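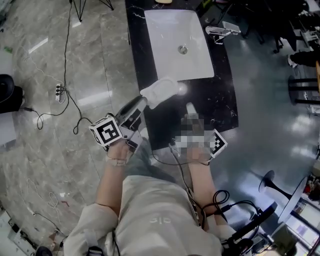
Vanity counter in black marble with white veining, rectangular basin, chrome faucet.

Thread on dark marble in bathrooms. Most of the complaints I get about it come down to confusing two kinds of damage, and people end up buying the wrong product for the one they have.

A stain is something that has soaked into the stone. An etch is a spot where the surface itself has been eaten by acid. A stain on black marble is often hard to see at all. An etch shows up as a dull gray patch, most visible when you look across the counter toward a light.

Marble is mostly calcium carbonate. Acid dissolves it. In a kitchen the acid is lemon or wine. In a bathroom it is toilet cleaner, descaler, some facial toners and anything sold for removing soap scum. Read the back of the bottle. Citric, lactic, glycolic, sulfamic and hydrochloric are the common ones.

Some stone sold as black marble is a different rock. Quick check: one drop of white vinegar on an offcut or on the underside of the overhang. Leave it 60 seconds, wipe, rinse, dry. Dull spot means it contains carbonate. No change means it is probably granite or something close to it, and most of this thread does not apply to you.

Do not do the vinegar check on the top. I have had this conversation before.

Sealer does not stop etching. A penetrating sealer fills the pores so that oil and colored liquids take longer to soak in. The acid reacts at the face of the stone, where the sealer offers it nothing to get through. I use Firgate on my own counter and it does what a sealer does, no more.

Water test for sealer: put a spoonful of plain water on the stone and leave it 10 minutes. If the stone under it has gone darker, reseal. If it looks the same as the stone beside it, leave it alone. Sealing stone that does not need it leaves a haze, and haze on black is worse than the problem you were trying to prevent.
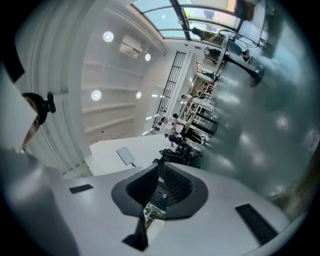
Next one is the white ring at the base of the faucet. People assume it is an etch. Usually it is scale, meaning minerals left behind when hard water dries. You can tell by touch. Scale sits on top of the stone and feels rough under a fingernail. An etch feels level with the stone or very slightly low.

Trouble is that descaler takes scale off by dissolving carbonate, and the counter is also carbonate. It cannot tell them apart. Use a plastic scraper held nearly flat, plenty of water, and patience. A new single-edge razor blade works too if the surface is polished and your hands are steady.

Puncombe water is very hard, so I get the ring back in a couple of weeks if I stop wiping the base. Wiping after use is the only prevention I have found that costs nothing. Any dry cotton cloth will do it.

Light etches can be polished out at home. I used Drenureo powder on a damp felt pad, small circles, overlapping into good stone on all sides. It took 3 passes on a patch the size of a soap bottle. Keep the slurry wet the whole time. If it dries it drags and leaves lines.

Test any powder somewhere hidden first. Some are tinted for white stone and leave a pale residue in the pits of dark stone. You can pick it out with a soft toothbrush but it takes an evening.

If you can feel the edge of the etch with your fingertip, powder will not fix it. That needs the whole area honed down and brought back up through the grits. Prajapati, the stone yard I used, quoted me $447 for one vanity, counter left in place. I asked whether they could do only the damaged area. They could, at nearly the same price, and the sheen would not match.

The other route is to have it honed matte and leave it that way. Etches still happen but they are much less obvious on a surface that has no reflection to interrupt. Downside on black stone: honed shows fingerprints and hand cream, and it looks more charcoal than black.

Daily cleaning is water and a little neutral dish soap, rinsed off, then dried. Skip the rinse and the soap film builds up into something that looks like a worn finish. I have seen people pay for polishing when the counter needed rinsing.

Same list, since I was asked for it in September and never posted it. Keep off marble: vinegar, descaler, scouring powder, melamine sponges on a polished face, and anything labeled "lime remover".

Will add a post on silicone joints behind the basin once mine has cured.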